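Food History, Unit 6: Reading Old Receipts for Preserves and Pickles
Notes revised May 19, 2009

6.1 Scope

The unit covers manuscript and printed receipts for chutneys, pickles and ketchups in British household books. Sausages, puddings and pastry were dealt with in Unit 4. Students should have read the first two sections of Agbeko's course reader before the seminar.

"Receipt" is the older word for recipe and is kept in these notes when the source uses it.

6.2 The problem of names

A title in an old book is weak evidence for the dish. Ketchup in an eighteenth-century household book is usually a thin, dark, salty liquor made from mushrooms, walnuts or anchovies. Tomato versions come later and were at first one kind among several. A search of an index for "ketchup" will also miss "catchup" and "catsup", and all three spellings can occur in one volume.
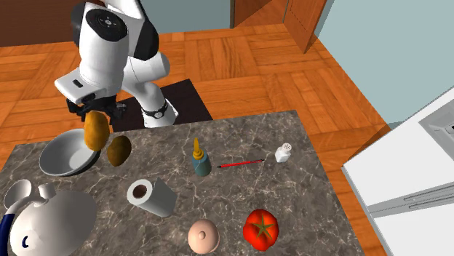

Mango is the clearest case of a name drifting from its object. Someone shown an elongated orange-yellow fruit like the one held over the counter would probably call it a mango, but an English cook writing "to mango cucumbers" had a method in mind. Pickled mangoes reached Britain in jars, and cooks copied them with what they could grow: cucumbers, small melons, peaches. The fruit was slit, emptied, filled with mustard seed, garlic and ginger, tied up and covered with hot spiced vinegar. By then the word had become a verb. When logging a receipt, enter the main ingredient and the title in separate columns.

6.3 Quantities

The Kitholm transcripts hold 2,258 receipts, of which 492 are classed as preserves or pickles. Nana Osei's check of the second group found that around 100 give no quantity for vinegar at all. The usual wording is "as much as will cover". Do not supply a figure in the transcription. If a modern figure is needed for a test batch, put it in the notes column with initials.

Pints need care. The imperial pint of 20 fluid ounces dates from the 1820s. Earlier books may use the wine or the ale pint, and the compiler seldom says which.

6.4 Salt and keeping
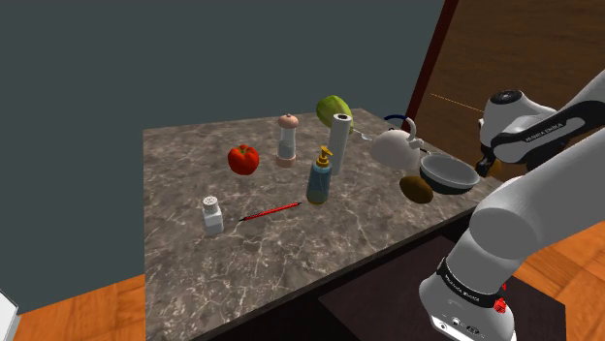 Salt appears in two roles, and the two should be logged apart. In the first it draws water from the fruit or vegetable before the vinegar goes on, and much of it is then drained or wiped away. In the second it stays in the finished pickle. A receipt that looks far too salty on paper often belongs to the first kind - read to the end before marking it as a copying error.

Keeping times ("will keep good seven years") are claims by the writer. Log them as such. Test batches are not to be tasted on the strength of them.

6.5 Exercise for July

Take one receipt from the Amoah notebook and one from the Caltidier printed set. Transcribe both, keeping the original spelling and line breaks, then fill in the log sheet. Entries in the Zarnness index run to 1,216, so give the index number as well as the page.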